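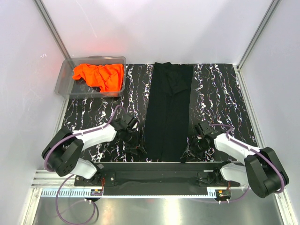 *Black garment laid flat, orange one still in the tub*

May 11, 2020 – Jandetthorpe laundry room, monthly walk-round. I did it on my own this time, Emrys Morris has the April sheet if you want to compare.

- [x] **Dryer lint filters** – all cleared, one was shocking!
- [x] **Extinguisher** – pin in, needle in the green.
- [ ] **Back door** – sticks at the bottom, needs a proper shove. Gwenllian is ringing Edwards.
- [x] **Hot tap** – 50 degrees on my thermometer, so happy with that.
- [ ] **Floor by the sink** – mat curling up again (I've taped it, but tape won't last).
- [x] **First aid box** – full, though we're low on the big plasters.
- [ ] **Socket 3** – loose faceplate, switched off and labelled.

Meter reads 965. Next check's Emrys, please bring a torch.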